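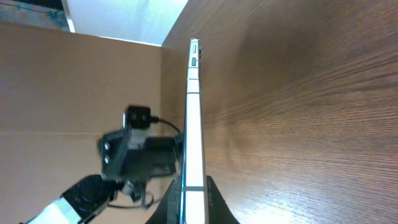

Étiquetage des fûts : Tultau promet moins d'erreurs, les chiffres restent à venir

Le système Pluko doit remplacer cet automne les fiches papier au dépôt de produits dangereux de Wike. Son fabricant, Tultau, parle d'une réussite. Les documents remis à la presse ne permettent pas d'en juger.

Sur le papier, l'affaire est simple. Chaque fût, bidon ou cuve entrant sur le site reçoit une étiquette codée que les équipes de secours pourront lire en cas de fuite ou d'incendie. Plus de classeur à aller chercher dans un bureau enfumé, plus d'inventaire vieux de trois semaines. Le pompier arrive, lit l'étiquette et connaît le produit, la quantité, les incompatibilités. Tultau assure que l'opération ramène à moins de 10 minutes l'identification complète d'un lot mélangé.

Reste à savoir dans quelles conditions. L'essai mené en août portait sur 846 contenants, tous entreposés dans un même hall, tous étiquetés la veille par le personnel de l'entreprise. Pas de pluie, pas de mousse, pas d'étiquette arrachée par un chariot élévateur. Les intervenants travaillaient en gants fins, alors que la procédure du site impose la combinaison étanche dès qu'un produit n'est pas identifié. La note de synthèse n'en dit rien ; il faut aller à l'annexe pour le lire. 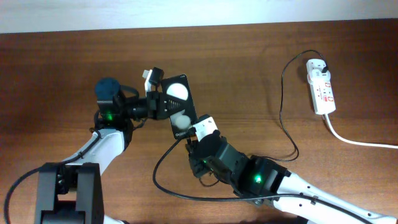 Le point le plus fragile du dispositif est la double saisie. L'exploitant enregistre les mouvements de son côté, les secours de Prevton tiennent leur propre base, et les deux listes sont censées coïncider à tout moment. Tenir à deux, chacun par un bout, une plaque plate sur laquelle sont posées deux boules blanches pose le même genre de problème : que l'un des côtés penche et l'ensemble est à reprendre. Or la fréquence de synchronisation ne figure nulle part dans le dossier. Interrogé sur ce point, le service commercial de Tultau a répondu que le rythme serait « adapté aux besoins du client ». C'est un peu court pour un dépôt qui reçoit des acides et des hypochlorites par le même quai.

L'exploitant, lui, se dit satisfait. Son responsable de la sécurité met en avant le temps gagné lors des inventaires et la disparition des ratures. On le croit volontiers. Mais un inventaire plus propre le matin, devant un écran, n'apprend pas grand-chose sur la tenue du système une nuit de panne électrique. Le plan de secours transmis à la commune prévoit d'ailleurs, dans ce cas, le retour aux fiches papier, celles-là mêmes qui cesseront d'être mises à jour à la fin de l'automne.

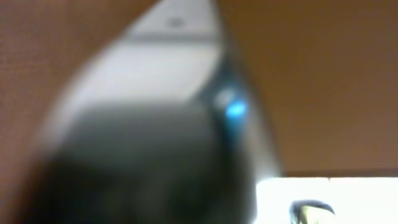

Cledwyn Howells

La question des grands contenants n'est pas mieux réglée. Les cuves de 1000 litres, qui représentent l'essentiel des volumes stockés à Wike, sont souvent rincées, revendues et remplies d'autre chose. Une étiquette collée sur la cage suit la cuve et ignore le changement de contenu si personne ne le déclare. Tultau mentionne une « procédure de réaffectation » sans la décrire. Les agents de quai rencontrés sur place n'en avaient pas entendu parler. L'un d'eux nous a montré sa méthode à lui, un numéro tracé au feutre sur le bouchon, qu'il compte bien conserver.

Quant au coût, il n'a pas été communiqué. Le contrat couvrirait les étiquettes, les terminaux de lecture et une formation d'une demi-journée. La maintenance ferait l'objet d'un avenant séparé, dont la mairie de Prevton n'a pas encore reçu le texte. Elle devra pourtant se prononcer sur sa part du financement avant la mise en service. 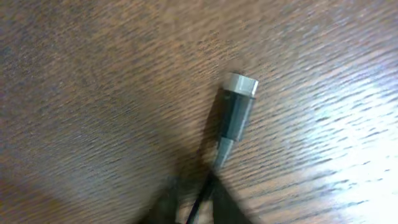 RISQUES INDUSTRIELS

Un second essai est annoncé, cette fois de nuit et en extérieur, avec les équipes de secours en tenue complète. Le fabricant a accepté que des contenants soient volontairement mal étiquetés, ce que les pompiers réclamaient depuis le printemps. Il n'a pas accepté que les résultats soient publiés sans relecture de sa part.

La commune souhaite aussi qu'un observateur extérieur soit présent sur le quai pendant toute la durée de l'exercice. Tultau dit étudier la demande. En attendant, les fiches papier restent en vigueur à Wike et le classeur est toujours rangé dans le bureau du chef de dépôt, au fond du hall, derrière la zone des solvants.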